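# Kinesthetic Teaching and Teleoperation on a Clevura Arm

Interim report, Quinlan project group

## 1. Task

The arm has to pick up a small object near the rim of a round table and set it down at the center. Two ways of giving demonstrations were compared: moving the arm by hand in gravity compensation, and driving it remotely with the Omton hand controller. Joint positions and gripper state were logged together with the wrist fisheye video.

## 2. Setup

The wrist camera sees most of the work surface at once. With the table top filling the upper part of the view, the orange object stays visible near the far left rim while the arm is still low. The overhead lighting reflects off the surface in two places, and both reflections lie inside the region passed to the policy. We did not mask them.

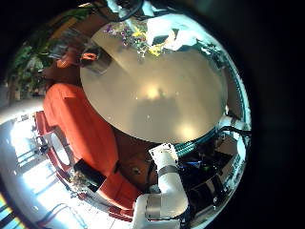 Ottar Söderlund asked in the January review whether the policy might learn to steer by the reflections and ignore the object. His suggestion was to change the lighting between sessions and leave the start pose alone, so that the two effects can be separated. We adopted this for the second half of the recordings.

## 3. Demonstrations

We kept 43 demonstrations after removing those with dropped video or a missed grasp. Each was resampled to 1000 time steps. Hand-guided runs were shorter, but the operator's forearm entered the video during the approach. Those segments had to be cut, which left gaps just before the grasp.

Remote runs did not have this problem. Their paths were less smooth, with frequent stops whenever the operator switched from translation to wrist rotation. Two operators recorded all runs. Both needed practice with the Omton controller before their paths became repeatable.

Cable slack was checked before each session. A cable that catches on the rim pulls on the wrist and shows up in the torque log as a slow offset, easily mistaken for operator force. The loop at the right side of the table and the cables at the top of the wrist view were the ones we watched.
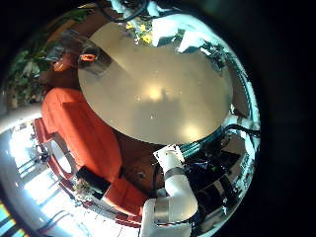 ## 4. Open points

- The Endberg logging script stamps video on arrival and joint data on capture. The delay between them still has to be measured.
- Seven hand-guided runs have no usable gripper signal and need to be relabeled from video.
- The policy has been trained on remote runs only. Training on the mixed set comes next, with the same network and the same number of updates.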